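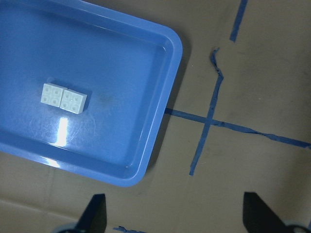

Ticket: Order confirmations going out twice, some with the wrong postage

Search tickets
Search Clear

Status: Closed
Product: Plelleck shop module, hosted
Raised by: Elmarie Mofokeng, Bullon Toys & Hobbies
Handled by: Nahom Tufa, then Robel Wubshet

Elmarie Mofokeng, 8:50 am
We sell second-hand and new toy bricks, loose parts and small sets through the Plelleck shop. Customers are getting two confirmation emails for one order. The second arrives a few minutes after the first. In some of them the postage line is different — the first says parcel rate and the second says letter rate. Money is only taken once as far as I can tell. It started after the December catalogue upload, which was 1,717 lines. I have not changed anything in the email settings.

Nahom Tufa, 9:35 am
Thanks Elmarie. Could you send me three order numbers where it happened and one where it didn't? Also, are you still using the Vedum postage add-on, and which version does it show on the Extensions page?

Elmarie Mofokeng, 9:48 am
Order numbers sent through the private form. Yes to Vedum. The Extensions page just says "up to date". I can't see a version number.

Nahom Tufa, 10:40 am
Found the version under Extensions > Vedum > About. You're on the current one.

What I've checked so far:

1. Mail queue. Each affected order has two entries, so it's the shop sending twice and not the mail provider repeating itself.
2. Payment log. One capture per order on all three. No refunds needed.
3. Order status history. The affected orders go Paid, then Pending, then Paid again. The good one goes to Paid and stays there.

The step back to Pending is the problem. Something is recalculating the order after payment, and the shop treats the second Paid as a new event. Please turn off "Recalculate on stock change" under Orders > Advanced and tell me if it keeps happening.

Elmarie Mofokeng, 1:15 pm
Turned off. Two more doubles since then, both for 2x2 bricks in white. Most of the doubles seem to be the small single bricks now that I look. Would that matter?

Nahom Tufa, 1:30 pm
It might. I'm passing this to Robel, who looks after the import side. You won't need to repeat anything.

Robel Wubshet, 2:20 pm
Hi Elmarie. I compared your catalogue file with the one before it. In the new file 76 lines have an empty weight column. They are all single bricks and plates. When weight is empty the shop uses the default parcel weight at checkout. Vedum then looks up its own table overnight or after a payment, finds a lighter weight, and writes it back to the order. That changes the postage and knocks the order to Pending.

Turning off the stock setting wouldn't have helped with that. You can turn it back on if you want it.

To fix:

1. Export the catalogue (Products > Export > Full).
2. Filter the weight column for blanks.
3. Fill in the weights in grams, whole numbers only. No "g" after the number.
4. Save as CSV, UTF-8. Please don't save it from the Omoregie label program, it rewrites the headings.
5. Import again with "Update existing" ticked and "Create new" unticked.
6. In Vedum, set "Write back after payment" to Never.

Elmarie Mofokeng, 3:55 pm
Steps 1 to 5 done. The import stopped the first time with "Row 28: value not recognised". I had typed 2.5 there. Changed it to 3 and it went through. I can't find the setting in step 6.

Robel Wubshet, 4:05 pm
Sorry, it only shows for the account owner. Who is that at your end?

Elmarie Mofokeng, 4:10 pm
Tiruwork Mersha. She's in tomorrow morning, I'll ask her.

Tiruwork Mersha, 9:20 am
Done, set to Never. I put through a test order for a single brick at letter rate. One email, correct postage, status Paid. What do we do about customers who were charged the parcel rate?

Robel Wubshet, 10:05 am
I've attached a list of 15 orders where the charged rate was higher than the Vedum rate. You can refund the difference from Orders > Adjust — choose "Postage only" so that it doesn't trigger another email. The list is sorted by order number.

Tiruwork Mersha, 11:45 am
All refunded. No doubles overnight either. Fine to close from our side.

Nahom Tufa, 12:10 pm
Closing. I've also asked Gadisa Worku in development whether the importer can warn about blank weights before it runs. It's logged as a separate request and there's no date on it yet. If the doubles come back, reply here and the ticket will reopen.

This site uses cookies to keep you signed in and to remember your ticket filters. Accept Manage settings

Contact support | Terms | Privacy | © Plelleck | Back to top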